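Okwood Notes: from the data side of the house

The bowl chapter

Hello again from the kitchen crew! Last issue I promised a proper update on the household collection, and then November swallowed me whole and you got a paragraph about chargers instead. So pour yourself something, this one runs long.

Quick recap for the new subscribers (hi!). Okwood is the project where we go into ordinary homes with hand-held grippers, do ordinary chores with them, and turn the recordings into training examples for a manipulation policy. No robot comes along on these visits. A person holds the gripper, squeezes the trigger, moves the thing that needs moving, and the camera on the tool takes in what the fingers are up to. Later on the policy gets to learn from all of it, and the arm back in the lab gets to embarrass us in front of guests.

The current target is 870 usable episodes of bowl handling. Usable is the word that hurts. We had originally penciled in 300, back when we thought bowls were easy, and the first model we trained on that many could pick up one bowl standing alone on a bare table and absolutely nothing else. Put a second bowl near it and the fingers would hover between the two like a person choosing a donut. So we went back to the plan, made the number bigger, and (more to the point) got a lot pickier about where the bowls are and what they're doing when an episode starts.

Steel bowls are a special kind of misery, by the way. They're mirrors. A plastic cup looks like a plastic cup from wherever you hold the camera, but a polished bowl looks like the kitchen, the ceiling light and whoever is standing over it, all bent into a curve, and it changes every time you move your wrist an inch. Depth estimates go to pieces on them. You really do have to show the model plenty of grasps in plenty of light and let it work out that the rim is the part to trust.

The rim grasp is what we've been after this round – one finger on each side of the edge, with the bowl up on its side and its neighbors still sitting upright.

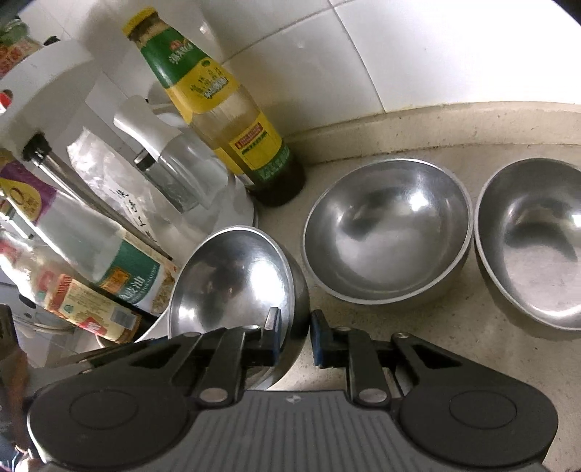

Rim grasp on a tilted bowl, two more waiting on the counter.

I like this grasp a lot. It's what most people do with their own thumb and fingers without thinking, and it leaves you free to turn the bowl over or slip it inside another one. It's also fussy. Close too high on the edge and the bowl swings like a bell. Close too deep and a finger bumps the curve inside before the pads have got hold of anything. Our collectors learn the feel of it fairly fast, but "fairly fast" still means the first batch from any new person goes in the practice folder and stays there.

Then there's spacing. When two bowls stand close together, a finger has to fit down between them, and people are wonderfully sneaky about this: they nudge one bowl aside with the knuckle of the gripper, then grasp. At first I was throwing those out. I've changed my mind! A nudge followed by a grasp is a perfectly good way to get a bowl, and if the policy learns to make its own room, I'll be delighted. So the labels now have a "nudge" tag, and the old rejects are being pulled back in and tagged one at a time, by me, in the evenings, with snacks.

On to the question I get most, which is why we don't clear the counters first. We did, in the Nistor pilot, and it gave us lovely clean footage and a policy that panicked at a pepper mill. The rule now is that the counter stays the way the household keeps it, and the only things we arrange are the objects in the task. Bottles, jars, bags, the lot, all of it stays.

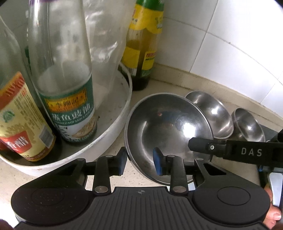

Clutter is also the reason we rewrote the approach instructions this month. Collectors used to come straight down at the bowl from above every single time, and it made for a very samey dataset. Now each set of episodes begins from a different starting pose: low and level, high and steep, in from the left, in from the right. A low, level start puts both blue pads right in front of the big bowl's lower rim, with the soy sauce and its friends off to the left in their round white container, and a policy that only knows the straight-down approach would have no idea what to do with that view. We also ask people to pause for a beat before they close the fingers, which gives the labeling script a clean moment to find. It feels silly when you do it. Do it anyway, please.

The tilted starts have been a nice surprise too. I'd assumed everyone would want their bowls flat, but a bowl propped against a backsplash is a completely normal thing to find in a kitchen, and it gives the gripper an edge it can reach from the front. Some of our best-looking trajectories begin that way. The worst ones do as well, I should say – a propped bowl will slide if you breathe on it, and a sliding steel bowl makes a noise that goes right through your fillings.

A few housekeeping bits for those of you who collect with us:

Seven is the magic number. Seven episodes from one arrangement, then move the bowls. After seven, your hands start repeating themselves and the extra recordings don't teach the model much. If you've lost track, move the bowls.

Keep the failures. If the bowl slips, finish the motion, set it down as best you can and mark the episode. Please don't stop halfway and start over inside the same recording. I've spent more hours than I care to admit cutting those apart.

Wipe the pads. Kitchen grease gets on everything and a greasy pad slips on steel. A dry cloth between arrangements is plenty.

Watch your sleeves. Dark cuffs drifting into the corner of the view confuse the hand mask, and I can only write so many exceptions before the script becomes a list of shirts.

The uploads are still going through Mutinura, which has behaved itself since we moved to smaller batches. If a batch hangs for longer than a coffee, cancel it and send it again. The duplicate check will catch anything that went through twice, so you can't break it (somebody will now write in to tell me how they broke it).

As for what comes after the bowls: stacking! The Cluvitau team has asked for nested sets, small into medium into large, and I've been trying it at my own sink with mixed results. Getting the small bowl into the big one is no trouble. Letting go of it without dragging the whole stack along is where my elbow starts to ache and the language gets colorful. I think the trick is opening the fingers slowly and backing straight out along the rim, and I'd love to hear from anyone who has found something better.

We're setting aside 28 arrangements as the test set for this, and I'm keeping those to myself. They'll never go into training, so please don't ask to see them, however nicely. Several of you asked very nicely last time and I nearly caved.

If you're curious about collecting and haven't signed up yet, there's room in the next round, and you don't need any background in robotics. You need a kitchen, a couple of free hours and a decent tolerance for handling the same three bowls over and over. We send the gripper and a charger, and a practice guide that I've finally rewritten so it matches the buttons. Just reply to this newsletter and I'll add you to the list.

Next issue I'll have the first numbers from the new approach poses, plus a short rant about drawer handles that I've been saving up.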